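Descaling of Cooling Water Tubes with Citric Acid: Effect of Flow Direction and Circulation Time

Group 4: Tarık Erdem, Duygu Bilgin, Alun Ruddock
Supervisor: Mwanaisha Mfaume
Process Equipment Laboratory, final report

1. Background

The Fesano plant in Drustville runs a shell and tube oil cooler on untreated well water. The water is hard, and the tube side is taken out of service every December to remove scale. The plant has so far used mechanical brushing. Brushing leaves a thin layer on the tube wall that the next season's scale sticks to, and the maintenance department asked whether a chemical clean could replace it or be used after it.

The department retired one tube bundle and released 22 tubes to the laboratory. This report covers circulation tests on those tubes with citric acid solution. Hydrochloric acid was excluded at the start of the project. The plant has no approved storage for it, and the tubes are rolled into a tube sheet with older repairs of unknown alloy.

2. Objectives

The first objective was to measure how much scale is removed as a function of circulation time at a fixed concentration and temperature. The second was to find out whether reversing the flow halfway through the clean gives a more even result along the tube. Corrosion of the base metal was to be checked with coupons but was not studied in detail.

3. Test rig

The rig is a closed loop with a heated tank, a magnetic drive pump, a flow meter, four valves and a clamp section that holds one tube at a time. The valves are arranged so that the flow through the clamp section can be reversed without stopping the pump. The tank was built by a previous group for the Canpolat project and was reused with a new lid and vent. All seals are EPDM.

Tubes were cut to a length of 718 mm to fit the clamps. The cut ends were deburred on the outside only, to avoid knocking scale loose on the inside. Each tube was dried in the oven, cooled in a closed box and weighed before the test. After the test it was rinsed, dried and weighed again in the same way.

Temperature was held at 140 °F by the tank heater. The controller is a Bulo unit with on/off output, and the tank temperature cycles slightly around the set point. We did not correct for this.

4. Procedure

The solution was mixed fresh for each run. Inhibitor was added before heating. The loop was filled from the low point with the vent open until no bubbles were seen at the sight glass, and the timer was started when the outlet temperature reached the set point.

Samples were taken from the return line at fixed intervals and checked for pH and dissolved iron. A run was stopped early if iron rose faster than calcium, as this indicates that the acid is reaching bare metal.

For the reversed runs, the valves were switched at half time. Switching takes one person at the valves and a second at the flow meter. Ekrem Keskin from the workshop assisted with the first reversed runs and rewrote the valve sequence, which is attached as Appendix B.

After drying, each tube was split lengthwise and the remaining scale was scraped from the inlet, middle and outlet thirds and weighed separately.

5. Results

Most of the removal took place in the first half of the circulation time. The rate then dropped, although the pH was still low enough for the acid to be active. The scale left at this stage was darker and contained more silica, which citric acid does not dissolve.

In the runs with constant flow direction, the outlet third kept more scale than the inlet third. In the reversed runs this difference was smaller, and the two end thirds were close to equal. The total mass removed did not change much between the two methods. Reversal therefore affects where scale is left and has little effect on how much is left.

Coupon weight loss was low in all runs except 2. In both of these the inhibitor had been added after heating by mistake. The results are kept in the tables and marked.

6. Sources of error

The starting scale thickness varied from tube to tube and also along each tube. Tubes from the lower passes of the bundle had more sediment mixed into the scale, and they were not spread evenly over the two test series. A repeat of this work should sort the tubes by pass first.

Scraping is operator dependent. All scraping was done by the same person, but the split tubes have sharp edges and the last few millimeters next to the cut could not be reached cleanly.

7. Recommendations

A citric acid clean can follow brushing at Fesano, but it should not replace it as long as silica is present in the scale. Flow reversal is worth doing if the temporary pipework allows it. The iron content of the return line should be followed during the clean and used as the stop signal, with a time limit as backup.

Spent solution must be neutralized and tested before disposal. Volumes and handling steps for a full bundle are given in Appendix C. 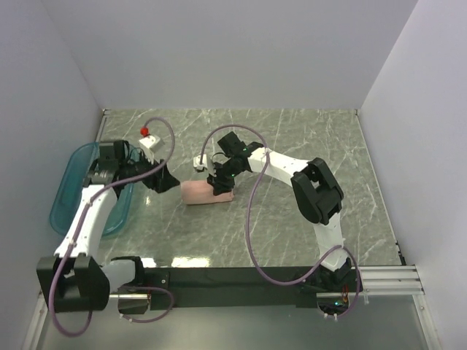 Appendix A contains the weighing records for all tubes, including the two marked runs. Appendix B is the valve sequence for flow reversal, and Appendix C covers neutralization. The split tubes are stored in the laboratory and can be inspected on request to the supervisor.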